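Speaker notes - fatigue and scheduling in small assembly rooms
Slot: 20 minutes plus questions. Session chair: Lurdes Barreto.

Slide 1. Title. Give name, say Civham once, move on.

Slide 2. Bench work. Leave up while people sit down.
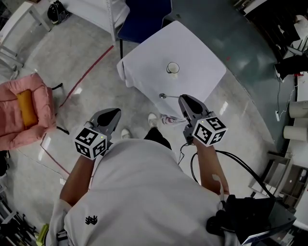
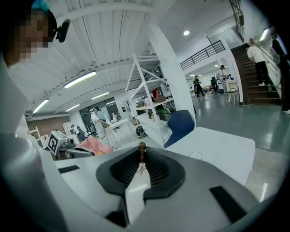

Slide 3. The question. How long should a stint at the bench last before a break is scheduled? Most rooms inherit the answer from the tea urn. The rota at Civham was written for a different building and had not been revised when we began.

Slide 4. Method. Two rotas compared, same room, same tasks. Rota A: one long morning break. Rota B: short breaks of 5 minutes, spread through the shift. Error logged at inspection, by task and by hour. 600 inspected items per rota. Wumpini Bonsu did the logging; Onni Keskinen checked the entries without knowing which rota they came from.

Slide 5. Errors by hour. Read the axis labels aloud, they are small. Under rota A the line climbs before the break, drops, then climbs again from a higher base. Under rota B it stays nearly flat until the last hour. Do not claim more than that. The last hour is poor under both.

Slide 6. What the average hides. Daily totals for the two rotas are close. A manager looking only at totals would keep rota A and be within reason. The difference is in where the errors fall - late ones are found late, and rework runs into the next shift.

PAUSE. Water.

Slide 7. Objections. Kwaku Akolgo raised set-up time: every break costs a restart. Correct, and we measured it. Small for light work, large for anything with adhesive. Rota B should not be used on adhesive tasks. Say this clearly, it was misquoted after the Rurnent talk.

Slide 8. Limits. One site. October only, so no summer heat. Staff knew which rota they were on.

Slide 9. Next. Augustina Agbeko is repeating the comparison at Joubert with 6 benches.

If short of time, skip slide 6 and go straight to objections. Handouts are by the door.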